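**Progress report to the Prasa Fund, 10th August**
Project: learning to handle household containers from demonstrations
Prepared by Kyung-hwa Kwak

Dear all,

We passed 810 accepted demonstrations last week, and I've been looking forward to writing that sentence since February! The target in the grant plan was lower for this stage, so we are ahead on volume. We are a little behind on variety, and I'll come to that, but the overall picture is good and the team is in high spirits.

## What we've been collecting

Quick recap for the newer members of the review group. Every example is one short task done by a person driving the arm by hand controls, recorded from start to finish with the wrist camera view, the joint positions and the opening of the gripper. The learning system gets the recordings and nothing else. We don't hand-write any rules about where to grab a bowl.

This period was all about containers: trays, boxes, bowls, baskets. The tasks are reaching to a container, moving it a short way, turning it, and putting small items in or taking them out. Containers sound dull until you try to pick one up by its rim with two fingers. The walls flex, the rim is thicker than the wall under it, and a grip that looks fine from above can be holding almost nothing.

Baskets have turned into the group's favorite (and the hardest). A smooth plastic box gives the same grip wherever you take hold of it. A woven one doesn't. The strands catch on the ribbed finger pads in one place and slide in another, and light comes through the gaps in the weave, which muddles our old edge finder badly. The learned policy copes much better, and we think that's down to the number of different starting positions in the basket set. We now begin episodes with the basket well off to one side, partly out of the camera's view, with the gripper open. The operator has to bring the arm over from there.

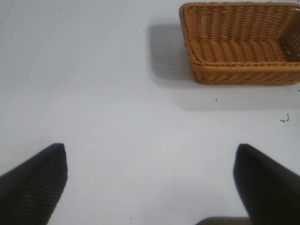 In the early batches nearly every episode started with the object dead center, and the policy learned just that. Move the object a hand's width to the right and the fingers would close politely on bare table. Once we mixed in the off-center starts, the arm began making proper corrections on the way in. Watching it swing over and line itself up with a rim for the first time was a very good afternoon. There was shouting.

We also stopped trying to make each approach look tidy. Our operators had gotten so skilled that their paths were all nearly the same, and the policy had never seen what to do after a small mistake. Now 138 of the accepted episodes include a deliberate wobble or a late change of direction, followed by a recovery. They are kept under their own tag so we can train with and without them.

## Where the numbers stand

| Item | This period |
|---|---|
| Accepted demonstrations, total | 810 |
| Of those, with a deliberate recovery | 138 |
| Rejected at review | 95 |
| Trained operators | 6 |

The 95 rejected episodes fall mostly into two groups. The larger one is dropped camera frames, a fault we traced to a worn cable and have fixed. The other is episodes where the operator stopped recording before the gripper had fully let go. That's an easy slip to make at the end of a long session, so the recorder now keeps running for a moment after the stop button is pressed. Rejections have gone down since, though I'd like another month of data before claiming the credit.

## Grasow and Joo

Both collection stations are running. Grasow (the older one) does the rim grasps and the baskets. Joo came up later than planned while we waited for a replacement controller, and it handles trays and the put-in, take-out tasks.

The two stations don't match perfectly. The wrist camera on Joo sits a touch higher, and the light there is warmer in the afternoon. I was all for correcting this until we ran a comparison, and the policy trained on both stations did better on each of them than the ones trained on a single station. So the mismatch stays, but we write down the camera position at the start of each session so that nothing drifts without our noticing.

One smaller change that I'm fond of: the operators now add a single line of plain text after every episode. "Grip slipped, tried lower." "Bad angle, would do it again from the left." It takes them a few seconds. We haven't trained on these notes yet, but they have already made review much faster, and two of the off-center start positions came straight out of them.

## What's behind

Variety of objects, as I said. We have plenty of episodes and too few different containers. The basket set in particular leans on a small number of pale, rectangular ones with fairly stiff walls. We need round ones, soft ones, dark ones, ones with handles. Kundetti has agreed to lend us a mixed crate of household containers, and we expect to start on it as soon as the loan paperwork is signed.

Table surfaces are the second gap. Nearly everything so far was recorded on white. It makes for clean data and easy review, and it also means we can't yet say how the policy will behave on wood grain or a patterned cloth. We have bought three covers and will rotate them between sessions on Grasow first.

Shadows deserve a mention too. A basket on a pale table throws a soft gray shadow, and an early version of the policy was clearly steering toward the shadow edge on some attempts. Moving the lamps between sessions has helped. I would like to test this properly with a held-out set where the light comes from the opposite side.

## Next period

- Begin recording with the Kundetti containers, baskets first
- Add the table covers on Grasow, then on Joo
- Build the held-out lighting set
- Run the with and without comparison on the recovery episodes
- Train one more operator, if the budget line for hours allows it

On that last point, spending is on plan apart from the controller for Joo, and we covered that from the repairs line. I'm asking for your approval to move what remains of the travel line into operator hours. The extra pair of hands would go straight into the new containers.

The updated data sheet and the review guidelines are in the shared folder. If any of you would like to come and drive the arm for an hour, please do - just write to me beforehand so I can keep a station free.

Kyung-hwa Kwak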